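Cell 2 setup and upkeep - lecture notes, week 4
Robot Cells Lab, Brumwood
Ruwan Barua

These are my notes cleaned up a bit from the board. Not everything we said is in here. Bring them to the lab, you will need the numbers.

Before you touch anything

Lockout on the main disconnect, not on the teach pendant. Pendant stop is a stop, it is not a lockout. Your tag, your lock, your key in your pocket. If two people work in the cell, two locks.
Air off at the manual valve, then watch the gauge drop to zero. Fingers can still move on trapped air if the regulator sticks. Happened in September with the last group, pinched glove, no injury, lots of paperwork.
Brake release: only with somebody holding the arm. Axis 2 will drop.

What the cell does

Bar stock in on the left, gripper picks one bar, presents it to the deburr wheel, turns it end for end, puts it in the outfeed tray. That's the whole job. Controller is the Bovar, the older cabinet with the fan on the door. Program name is GILCHRIST_BAR, after the Gilchrist fixture, don't rename it because the PLC calls it by name and you will get a fault that tells you nothing.

Power up order

1. Cabinet on, wait for the fan and then for the pendant to finish booting. Do not press keys while it boots.
2. Air on. Listen. A hiss at the wrist means the quick change is not seated.
3. Clear faults in the order they were raised, oldest first. Clearing the top one only hides the rest.
4. Check the tool number on the pendant. Should be tool 2. If it says tool 0 the robot thinks it has bare flange and every taught point is off by the length of the gripper.
5. Jog each axis a little, slow speed, both directions.
6. Home.

Somebody always skips 4. Please don't be that somebody.

Mastering check

The witness marks on each joint should line up at home. If one is off, write it down and come get me, don't re-master it yourself. Re-mastering on a bad home is how we lost a whole afternoon last term, all the points had to be touched up by hand.
Battery pack for the encoders gets changed with the cabinet ON. Opposite of what you'd expect after the lockout section, I know. Cabinet off + batteries out = positions gone. Guard shut, drives off, control power on, then swap. There is a separate written procedure on the cabinet door, sign it.

Tool frame (TCP)

Four point method, same pin, four different wrist angles. Make the angles really different, not four versions of the same pose. Small angle changes give you a number that looks fine and isnt.
After teaching, rotate about the tool tip and watch the pin. Tip wanders = do it again.
Our Z offset for this gripper is 149 mm, flange face to the middle of the pads. If you get something a long way from that, you measured to the fingertips. Common mistake.
Write the values in the cell log, with initials. The controller backup gets overwritten, the log doesn't.

Gripper settings

Stroke: open width is 76 mm between the pads. Closed is set by the part, not by the hard stop. If the fingers bottom out with no part between them that's normal, but the "part present" signal should stay OFF. If it comes on with nothing there, the switch has slid down its groove. Loosen, move up, snug, try again. Snug! The little screw strips.
Pads: change as a pair. One new pad and one old pad pulls the part off center and you'll chase it for a week in the program when it's a hardware problem.
Finger bolts: torque values on the sheet inside the tool cabinet. Paint mark across the bolt head when done. Broken paint line = it moved.
Grease: thin film on the slides. If it drips you used too much and it picks up grit from the deburr wheel.

Offline first

All approach changes go through Rerum before they go on the real cell. Rerum is our name for the simulated copy, shortcut is on the lab machines, log in as student. Open the cell file, save under your own initials, THEN edit. Last year someone saved over the master and I had to rebuild the infeed from memory.

What Rerum is good for: reach, joint limits, finger clearance, wrist flips.
What it's bad for: friction, hose drag, anything to do with air pressure. The sim gripper closes the same every time. Ours does not.
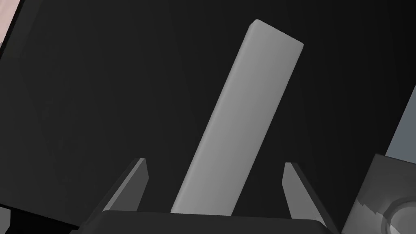

Approach vector for the bar pick. We come in along tool Z, always, with the fingers already fully open before the last move starts. Two things to set: the standoff point and the wrist rotation. Get the rotation right at standoff and then the final move is a straight line, nothing turning. With the bar between the open fingers like this, long axis running out away from the palm, stop and look at both sides before you command close. Neither finger should be touching. There is also the palm to think about, the low end of the bar sits just above it, and that gap is what gets eaten up if your Z offset is wrong. Step the last move in single step mode and look at the gap at each step. Use the view from the palm side, the side view hides the near finger clearance.

Then the close. In the sim run it with collision reporting turned on, and read the report, don't just look for red. Contact on one finger first means you're off center. Fix it in the pick frame, not by nudging the point. If you nudge the point it'll be right for this slot and wrong for all the others.

Moving it over to the real cell

- Export from Rerum, load to the Bovar as a new program, not over the old one
- Check tool number and user frame number again (they don't always come across)
- Override at the lowest setting, pendant in hand, thumb on the stop
- Run with no bar first, whole cycle
- Then one bar, single step
- Then one bar, continuous, still slow
- Only then raise the speed, a bit at a time

Expect to touch up the pick point. A millimeter or so is normal. If it's a lot more than that go back and look at the user frame, somebody has probably bumped the infeed.

Faults you will see

983 - gripper timeout. Commanded open or close, switch never changed. Nearly always air or the switch, in that order. Check gauge, check hose at the wrist for a kink, check switch light. Do not lengthen the timer to make it go away.
Drag on axis 5, no fault number but you hear it. Dress pack is too tight. Redo the hose loop with the wrist at its full rotation, not at home.
Part present lost in transit. Worn pads or low pressure. Look at the pads first, shiny = worn.
Tray full when the tray is empty. Dust on the sensor. Wipe with a dry cloth, no solvent, it clouds the lens.

Upkeep

Every shift: wipe pads, look at hoses, drain the filter bowl, listen to the arm through one slow cycle.
Weekly: bolt paint marks, switch positions, witness marks, cabinet fan filter. Backup to the lab drive.
Monthly: slides cleaned and regreased, TCP check against the pin, compare with the log.
Yearly stuff is done by the service tech, you just need to know it exists. Exam will not ask for intervals on the yearly items.

For the lab

Groups same as before. Each group sets the tool frame once, builds the pick approach in Rerum, and runs it slow on the cell. Hand in: your TCP values, the collision report, and half a page on what you had to touch up and why. Handwritten is ok if I can read it.
Safety glasses on before the door, not after. Long sleeves rolled or tucked, no lanyards.
Read the dress pack section of the manual before you come, we start with taht one and it goes quick.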